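Animal feeding game

An animal feeding game is a tabletop toy for young children in which each player looks after a set of illustrated animals. The usual form is an upright or sloping plastic board with rows of picture cards, each card having its own small tray. Food tokens are drawn from a bag or spun for on a wheel, and placed in the tray of the animal they belong to.

Play

Most sets are made for two to four players. A round ends when every tray on one board has been filled, or when the tokens run out. Younger children often play without turns, matching tokens to animals as they like - some rule sheets list this as a separate game.

Vocabulary

The animal's name is normally printed under its picture, and editions are sold in single languages. French editions are used in beginner language classes outside French-speaking countries. The teacher Trinidad Figueroa described one such course, in which 18 animal names were taught over a term with the cards left in the board and the labels covered with paper strips.
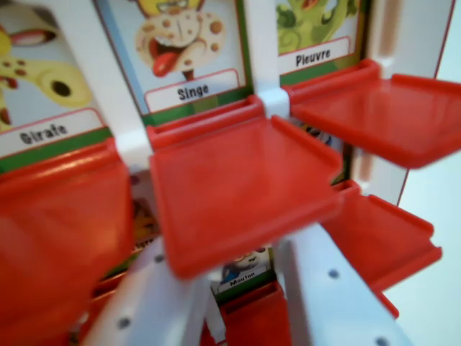
Cards from a French-language board, including the giraffe (girafe), monkey (singe) and octopus (pieuvre), with red trays.

Care

Trays are the part most often broken. Cards can be wiped with a dry cloth, but printed labels may lift if they are soaked.

See also: Matching game, Picture lotto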